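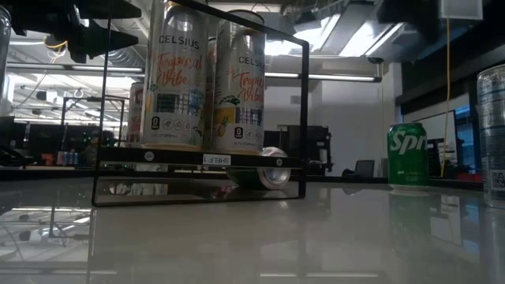 선반 정리 로봇 소프트웨어, 작업대 옆에서 모은 요령들

음료 캔을 집어서 선반에 올리고, 다시 내리고, 넘어진 캔은 세우고. 말로 하면 한 줄인데 코드로 하면 한 계절이 가는 일이죠. 저희 Cisus 작업실에서도 이걸 붙잡고 있는데, 저는 이 일이 정말 재미있습니다! 캔이라는 물건이 만만해 보이면서도 인식, 계획, 제어를 골고루 괴롭히거든요. 그동안 공책에 적어 둔 것들을 한 번에 풀어 봅니다. 순서는 별 뜻이 없고, 급한 분은 필요한 제목만 골라 읽으셔도 됩니다.

글에 나오는 이름 몇 개만 먼저 적어 둘게요. Mudura는 저희가 쓰는 경로 계획 래퍼, Manole은 시뮬레이터 쪽 장면 생성기, Stinach는 로그를 돌려 보는 뷰어입니다. 전부 작업실 안에서 쓰는 도구라 다른 도구를 쓰시는 분은 이름만 바꿔 읽으시면 돼요.

반짝이는 작업대 다루기

흰색 유광 상판은 보기에는 참 깔끔합니다. 그런데 깊이 카메라한테는 거의 연못이에요. 캔이 비치고, 선반 틀이 비치고, 천장 형광등까지 비칩니다. 초록색 사이다 캔 하나를 세워 두면 바로 아래에 흐릿한 초록색 캔이 하나 더 매달려 있는 것처럼 보이고, 인식기가 신나서 그것까지 물체로 올려 보내죠.

제일 먼저 해 볼 것은 상판 평면을 맞춘 다음 그 아래에 있는 점을 몽땅 버리는 일입니다. 평면은 시작할 때 한 번 구해서 저장해 두고, 실행 중에는 저장한 값과 비교만 하세요. 매 프레임마다 새로 맞추면 반사 때문에 평면이 꿈틀꿈틀 움직입니다. 저는 이걸 모르고 한동안 그리퍼 높이가 왜 들쭉날쭉한지 제어기만 의심했어요.

색상 영상에서 물체를 찾는 경우에는 조금 더 손이 갑니다. 검출 상자 두 개가 위아래로 붙어 있고 아래쪽이 더 흐리면 아래쪽 점수를 깎는 규칙을 넣어 보세요. 너무 단순해서 민망한 규칙인데 효과가 좋습니다. 다만 캔을 진짜로 두 단으로 쌓는 작업을 할 때는 꺼야 합니다. 켜고 끄는 설정을 작업 파일에 넣어 두면 잊어버릴 일이 줄어요.

무광 시트를 깔면 되지 않느냐는 질문도 자주 받습니다. 됩니다! 아주 잘 돼요. 다만 저는 개발할 때는 유광 상판을 그대로 쓰는 편을 좋아합니다. 어려운 상판에서 버티는 코드는 쉬운 상판으로 가져가도 편하게 돌아가니까요. 시연 날에는 시트를 깔아도 아무도 뭐라고 하지 않습니다.

조명은 시간대를 나눠서 찍기

형광등이 길게 늘어선 공간에서는 노출을 자동으로 두지 마세요. 그리퍼가 화면에 들어올 때마다 카메라가 밝기를 다시 잡고, 검은 그리퍼가 크게 보이면 배경이 하얗게 날아갑니다. 노출과 화이트밸런스를 둘 다 고정하고, 고정한 값을 로그 첫머리에 같이 적어 두면 나중에 정말 고맙습니다.

데이터를 모을 때는 오전에 한 묶음, 해가 진 뒤에 한 묶음. 한 묶음을 몰아서 찍는 것보다 짧게 여러 번 찍는 편이 좋았어요. 저희가 쓰는 검출기는 처음에 218장으로 학습을 시작했는데, 캔 종류가 몇 안 되는 작업대라면 그 정도로도 꽤 재미있는 결과가 나옵니다. 나중에 2000장까지 늘렸을 때 가장 크게 달라진 것은 평소의 정확도보다 가려진 캔에서 나오는 점수였습니다. 그러니 사진을 더 찍을 여유가 있다면 예쁘게 늘어놓은 장면 말고 엉망인 장면을 찍으세요.

똑같은 캔이 나란히 있을 때

같은 디자인의 캔을 두 개 붙여 놓으면 추적기가 금방 헷갈립니다. 왼쪽 캔을 집었는데 소프트웨어는 오른쪽 캔을 집었다고 우기는 거예요. 파인애플 그림도 같고 글씨도 같으니 외형 특징만으로는 어쩔 도리가 없습니다.

저희는 외형 특징의 비중을 낮추고 위치 이력을 높였습니다. 선반 위에 놓인 캔은 로봇이 건드리기 전까지는 그 자리에 있다고 믿는 거죠. 그리퍼가 캔 가까이에 들어간 구간에서만 믿음을 조금 풀어 줍니다. 이렇게 바꾸고 나니 번호가 뒤바뀌는 일이 눈에 띄게 줄었고, 로그를 읽는 일이 갑자기 즐거워졌어요(진심입니다).

애초에 번호를 구분할 필요가 있는지도 한번 생각해 보세요. 작업이 “이 음료 하나를 내려라”라면 둘 중 집기 쉬운 쪽을 고르면 됩니다. 상위 작업에서는 종류만 지정하고, 어느 캔인지는 Mudura가 경로 비용을 보고 고르게 해 두었더니 계획 실패가 확 줄었습니다. 요청을 느슨하게 하는 것도 훌륭한 최적화예요.

틈새로 조금만 보이는 캔

앞의 두 캔 사이로 세로로 가느다란 조각만 보이는 캔이 있습니다. 이런 캔은 종류를 맞히려고 애쓰지 말고 “무언가 있음”으로만 등록하세요. 저희는 이 상태를 미확인이라고 부르고, 충돌 지도에는 넉넉한 원기둥으로 넣습니다. 집을 후보 목록에는 넣지 않습니다.

미확인 물체를 아예 버리면 어떻게 되느냐, 플래너가 그 자리를 빈자리로 보고 그리퍼 손가락을 쑥 밀어 넣습니다. 반대로 성급하게 종류를 붙이면 나중에 앞의 캔을 치우고 나서 이름이 바뀌고, 이름이 바뀌면 작업 트리가 처음부터 다시 돌아가기도 하고요. 스마란다 코만이 쓴 상태표가 깔끔해서 그대로 옮깁니다.

미확인: 충돌 검사에만 쓴다.
후보: 종류 점수가 기준을 넘었지만 아직 한 방향에서만 보았다.
확정: 다른 각도에서 한 번 더 보았고 결과가 같다.
잃음: 확정이었는데 보이지 않는다. 마지막 위치를 그대로 둔다.

“잃음”을 바로 지우지 않는 것이 이 표의 맛입니다. 그리퍼가 잠깐 앞을 가렸을 뿐인데 지도에서 사라지면 곤란하거든요. 지우는 조건은 시간으로 잡지 말고, 그 자리가 훤히 보이는데도 캔이 없을 때로 잡으세요.

넘어진 캔은 따로 생각하기

서 있는 캔의 자세 추정은 사실상 위치만 찾으면 끝입니다. 누운 캔은 축 방향을 알아야 하고, 카메라 쪽으로 바닥면이 향해 있으면 은색 동그라미 하나만 덩그러니 보입니다. 게다가 금속 면에 조명이 맺히면 깊이 값에 구멍이 뻥 뚫려요.

저희가 쓰는 순서는 이렇습니다. 먼저 색상 영상에서 은색 타원을 찾고, 타원의 모양으로 축의 대략적인 방향을 잡고, 옆에 이어진 몸통의 점들로 방향을 다듬습니다. 몸통이 그늘에 들어가 있으면 마지막 단계가 흔들리니까 신뢰도를 같이 내보내고, 낮으면 로봇 쪽에서 시점을 바꾸게 합니다. 이 부분은 욕심내서 한 번에 풀려고 할수록 시간이 오래 걸렸어요.

선반판 바로 밑에 누워 있는 캔은 한 단계 더 어렵습니다. 위에서 내려가는 집기 자세가 전부 선반에 걸립니다. 이럴 때 집기 후보를 잔뜩 늘려서 플래너에 던지면 계획 시간만 늘어나요. 위쪽 접근 후보는 미리 지우고 앞에서 들어가는 후보만 남기세요. 저희는 후보를 16개로 제한하고, 그 안에서 답이 없으면 살짝 굴려서 꺼내는 동작으로 넘어갑니다. 캔을 굴리는 동작은 처음 보면 장난 같은데 볼 때마다 신납니다!

굴리기에서 조심할 점 하나. 미는 거리를 목표로 주지 말고 멈추는 조건을 목표로 주세요. 손끝이 정해 둔 선에 닿으면 멈추고, 손목 힘 값이 튀면 멈추고, 어느 쪽이든 멈춘 뒤에는 무조건 다시 봅니다. 굴린 다음의 캔 위치를 계산으로 짐작하는 코드는 지워도 섭섭하지 않습니다.

선반 이름표와 좌표계

선반마다 작은 이름표를 붙여 두는 작업실이 많지요. 글자 인식으로 선반을 구분할 생각이라면 이름표가 거꾸로 붙은 경우를 꼭 시험하세요. “SHELF 1”이 뒤집혀 있으면 사람은 고개만 살짝 기울이면 되는데 글자 인식기는 엉뚱한 문자열을 내놓고 태연합니다. 영상을 돌려서 두 번 읽고 점수가 높은 쪽을 쓰면 되니까 코드로는 몇 줄이에요.

더 좋은 방법은 이름표를 사람용으로만 남겨 두고, 선반 위치는 틀의 모서리에서 구하는 것입니다. 얇은 검은색 막대로 된 틀은 밝은 상판 위에서 대비가 좋아서 아래쪽 모서리가 잘 잡힙니다. 배경이 어두운 위쪽은 검은 선반이나 장비와 섞여 버리니까 저는 아래쪽에서 시작해서 위로 따라 올라갑니다. 선반판 앞면에 동그란 볼트 머리가 보인다면 그것도 훌륭한 기준점이에요. 따로 마커를 붙이지 않아도 되고, 누가 떼어 갈 걱정도 없고요.

좌표계 이름은 짧고 지루하게 지으세요. table, shelf, tool. 이 정도면 됩니다. 예전에 제가 재치 있는 이름을 붙였다가 다리우스 크러치운한테 한 달 동안 무슨 뜻이냐는 질문을 받았어요.

충돌 지도에 선반 틀 넣기

얇은 막대는 점군에서 군데군데 끊겨 나옵니다. 끊긴 자리를 플래너는 통로로 보고요. 그래서 선반 틀만큼은 센서에 맡기지 말고 치수를 재서 모델로 넣는 것을 강력하게 권합니다. 줄자 들고 한 번만 재면 끝나는 일인데, 이걸 미루고 점군 필터를 고치며 보낸 저녁이 아깝습니다.

막대 두께는 실제보다 두툼하게. 그런데 선반판은 너무 부풀리면 안 됩니다. 캔을 올려놓는 면까지 부풀어서 모든 내려놓기 자세가 충돌로 나와요. 저희는 선반판 윗면은 실제 치수 그대로 두고 앞면과 아랫면에만 여유를 줍니다. 설정 파일에서 면마다 여유를 따로 줄 수 없는 도구라면 상자를 두 개 겹쳐서 만들면 됩니다. 못생겼지만 잘 돌아갑니다.

카메라 케이블처럼 늘어져 있는 물건은 어떻게 하느냐. 움직이는 모양을 정확히 넣으려고 하지 말고, 늘어질 수 있는 공간을 통째로 금지 구역으로 잡으세요. 손목 쪽 케이블은 조금 다릅니다. 관절 각도에 따라 여유가 달라지니까 손목 회전 범위를 소프트웨어에서 줄여 두는 편이 훨씬 편해요. 저는 이 제한을 작업마다 다르게 두지 않고 로봇 설정 한 곳에만 둡니다.

내려놓기는 천천히, 그리고 짧게

집기 이야기는 많은데 내려놓기 이야기는 적어서 따로 적어 봅니다. 캔 바닥이 선반에 닿는 순간을 위치로만 판단하면 어떤 날은 꾹 누르고 어떤 날은 툭 떨어뜨립니다. 마지막 구간만 속도를 낮추고 힘 변화로 접촉을 찾으세요. 접촉을 찾은 다음 바로 손을 벌리지 말고 제어 주기 5번 정도의 짧은 멈춤을 넣으면 캔이 흔들리는 일이 줄어듭니다.

손가락을 벌리는 폭도 중요합니다. 빈 작업대에서는 활짝 벌려도 되지만 옆에 캔이 붙어 있으면 벌리는 손가락이 이웃을 밀어 버려요. 저희는 내려놓을 자리 양옆의 여유를 지도에서 읽고 그만큼만 벌립니다. 가넷 샤르보노가 이 함수를 처음 붙인 금요일에 캔이 줄줄이 안 넘어지는 걸 보고 다 같이 손뼉을 쳤어요.

그리고 선반의 맨 안쪽부터 채우는 것. 사람한테는 당연한데 작업 계획기한테는 당연하지 않습니다. 비용 함수에 깊이 항을 하나 넣어 주세요.

시뮬레이션은 지저분하게

Manole로 장면을 만들 때 제가 제일 자주 바꾸는 설정은 정돈 정도입니다. 기본값으로 두면 캔이 줄 맞춰 서 있고 라벨이 전부 앞을 봅니다. 실제 작업대에서는 라벨이 돌아가서 사이다 글자가 앞부분만 보이기도 하고, 선반 밑에 캔이 누워 있기도 하고, 화면 끝에 투명한 병이 걸쳐 있기도 하죠.

그래서 캔마다 세로축 회전은 완전히 무작위로 주고, 몇몇은 일부러 눕히고, 화면 가장자리에 잘린 물체를 꼭 섞습니다. 배경에도 신경을 써 주세요. 뒤쪽에 의자 등받이, 화이트보드, 파랗게 켜진 화면 같은 것이 나오는 작업실이라면 배경이 단색인 합성 영상으로 학습한 검출기는 한참 헤맵니다. 저는 빈 작업대 뒤로 배경만 찍은 사진을 여러 장 모아서 합성에 돌려 쓰고 있어요.

투명한 병은 솔직히 아직 숙제입니다. 깊이 값은 거의 믿을 수 없고 색상에서는 뒤가 비쳐 보이고. 지금은 윤곽만 찾아서 미확인으로 올리고 피해 다니는 수준이에요. 좋은 방법을 아시는 분은 꼭 알려 주세요, 정말로 궁금합니다.

로그, 로그, 로그

실패했을 때의 영상만 저장하면 나중에 비교할 것이 없습니다. 성공한 동작도 조금은 남겨 두세요. 저희는 Stinach에서 성공과 실패를 나란히 띄워 놓고 같은 시점에 맞춰 돌려 봅니다. 두 화면이 갈라지는 순간을 찾으면 원인이 대개 그 근처에 있어요.

로그 이름에는 작업 이름과 설정 파일의 해시를 넣습니다. “최종”, “진짜최종” 같은 이름은 금지! 제 폴더에도 아직 몇 개 남아 있기는 합니다.

인식 결과를 저장할 때는 최종 결과만 말고 버린 후보도 같이 저장하세요. 반사 때문에 버린 가짜 캔, 점수가 낮아서 버린 가려진 캔이 전부 남아 있어야 기준값을 바꿨을 때 어떻게 달라질지 로봇을 다시 돌리지 않고 볼 수 있습니다. 용량이 걱정되면 영상은 줄이고 후보 목록은 그대로 두는 쪽을 권합니다. 목록은 글자라서 생각보다 가벼워요.

시각 동기화도 한마디. 카메라 시각과 로봇 시각이 조금만 어긋나도 움직이는 동안의 인식 결과가 전부 비뚤어집니다. 그리퍼를 좌우로 천천히 흔들면서 영상 속 손끝과 관절값으로 계산한 손끝을 겹쳐 그려 보세요. 하나가 다른 하나를 뒤따라가면 그만큼 늦는 겁니다. 아침에 커피 내리는 동안 돌려 둘 수 있는 점검이라 저는 매일 합니다.

작업 트리를 읽기 쉽게

복구 동작을 여기저기 흩어 놓으면 나중에 아무도 못 고칩니다. 저희도 집기 실패 복구가 집기 안에 하나, 상위 작업에 하나 있어서 둘이 서로 기다리며 멈춘 적이 있어요. 지금은 복구를 한 층에서만 합니다. 아래층은 실패 이유만 돌려주고 얌전히 물러납니다.

실패 이유는 사람이 읽을 수 있는 말로 적으세요. 숫자 코드만 남기면 표를 찾다가 흐름이 끊깁니다. “선반에 막힘”, “시야에 없음”, “힘 초과” 같은 말이면 충분하고, 이 말 그대로 화면에 띄우면 옆에서 구경하던 사람도 바로 알아듣습니다.

재시도 횟수는 적게 잡는 편이 좋았습니다. 똑같은 조건으로 다시 해 봐야 똑같이 실패하는 경우가 많으니까, 다시 할 때마다 시점이든 접근 방향이든 하나는 반드시 바꾸게 해 두세요. 바꿀 것이 없으면 거기서 멈추고 사람을 부르면 됩니다.

자잘한 것들

검출 클래스 이름에 색을 넣지 마세요. 초록 캔이 한 종류뿐일 때는 편한데 새 음료가 들어오는 날 후회합니다.

바닥면이 보이는 캔과 윗면이 보이는 캔은 같은 클래스로 두고 자세 쪽에서 구분하는 게 덜 번거로웠습니다.

화면 위쪽에서 캔 뚜껑이 잘리는 시점이라면 높이를 영상에서 재지 말고 캔 규격표에서 가져오세요. 저희는 키 큰 캔과 보통 캔의 규격만 표로 두고 있습니다.

QR 코드가 찍힌 캔은 가까이에서 읽힐 때만 덤으로 쓰세요. 늘 읽힌다고 가정하고 짠 코드는 캔이 조금만 돌아가도 멈춥니다.

새 설정은 낮은 속도로 한 바퀴 돌린 다음에 올릴 것. 비상정지 버튼은 손 닿는 곳에.

다음에는 스마란다 푸르투너가 만들고 있는 시점 선택기 이야기를 적어 보려고 합니다. 가려진 캔을 보려고 팔이 슬쩍 옆으로 돌아가는 모습이 꽤 귀엽거든요. 투명한 병 잡는 요령이나 유광 상판 길들이는 다른 방법이 있으면 댓글로 남겨 주세요. 작업대에서 바로 해 보고 결과를 이 글에 덧붙이겠습니다!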